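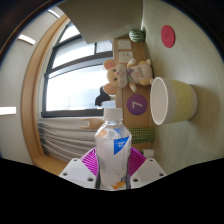

Wenunine packing floor, walkthrough after the sorting arms went in. January 2026

1. Stop button within reach of each station: PASS. Someone had hung a coat on one.
2. Floor tape marks the arm's reach: FAIL. The tape marks the old reach.
3. Break times posted: PASS. The arms do 198 picks between breaks and take none. 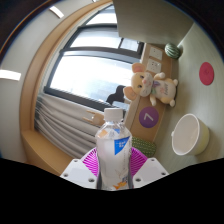
4. Staff trained to clear a jam: PARTIAL. Day shift yes, night shift "watched somebody."
5. New job titles explained: FAIL. Packers are now "flow partners." Pay code unchanged.

Recheck in March.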